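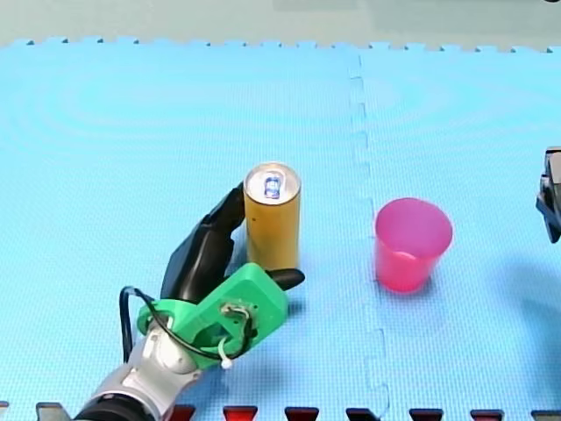 Subject: Re: Consular registration days and the Domow office

Dear members of the list,

The secretariat has received a number of messages on the transfer of consular registration days from Gruseck to Domow. The following is the position as of this month.

The association wrote to the consulate in February to ask that the Gruseck sessions be kept. The reply confirms that mobile registration will continue, with two sessions in the spring, both to be held in Domow. Passport renewals, birth registrations and powers of attorney will be handled on the spot. Applications for a first national identity card will still require a visit to the consulate itself.

Members should note that the 211 families whose files were opened in Gruseck do not need to apply again. Their files will be moved by the consulate. Anyone who has changed address must send a copy of the new residence certificate before the first session.

Appointments are given out by telephone between 9 a.m. and noon. Walk-in visitors will be seen only if time remains at the end of the day.

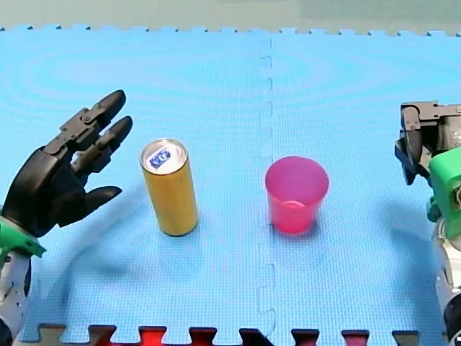

Doaa Abdel Rahman wrote:

> The move to Domow may suit the consulate, but it does not suit
> the older people in our community. From Gruseck there is one
> direct bus in the morning and none after lunch. My parents'
> generation will not manage it alone, and many of them have no
> one who can take a day off work to drive them.
>
> I would also like to know whether the petition was handed over.
> We collected 900 signatures in good faith and have heard nothing
> since. If it was delivered, please tell us to whom.

The petition was delivered in full, with a cover letter from the board, and the consulate has acknowledged receipt in writing. A copy of the acknowledgment may be requested from the secretariat.

With regard to transport, the board has agreed to hire a coach for each session. It will leave from the parking lot behind the Berrada hall in Gruseck at 7 a.m., stop once in Meven, and return when the last appointment is over. Seats are free of charge for members over the age of 65 and for one person traveling with them. Other members may take any seats left over at the usual fare.

Requests for a seat should state the name of the passenger, the time of the appointment and a telephone number. Members who use a wheelchair are asked to say so when they write, as the coach company must be told in advance.

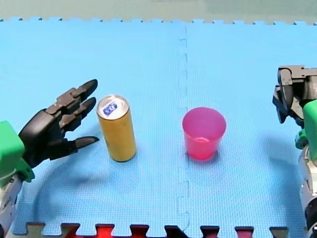

Can and pink cup between the two arms, blue mat.

The board will raise the question of a return to Gruseck at its next meeting with the consulate. Written comments for that meeting may be sent to this list or left at the front desk of the Berrada hall.

Respectfully,
The Secretariat

2 comments
7 shares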